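The Farnavura County Office of Domestic Mediation opens its intake window at 8:30 on Thursday. Parties to File 1673 are directed to arrive separately, to sign separately, and to be seated in Room 3, where the mediator will hear each proposal in turn.

The parties in 1673 had been married for thirty years and disagreed on one article only, the house on Forkham Road. The petitioner wished it sold. The respondent wished to remain until the pear tree had borne once more. The Office has no form for pears.
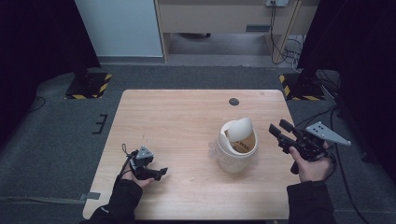
Under Rule 56, a proposal may be submitted in writing when a party does not care to speak. Both parties so elected. The mediator had set aside the agenda and cleared a place on the pale table, beside the white container with its lid tilted open, and there the two sheets were laid face up. They were read in the order received. Each asked that the other be given the house.

The Office recorded this as an impasse. A second session was scheduled for October, after the harvest, and notice was mailed to both parties at the same address, which neither had asked the clerk to change.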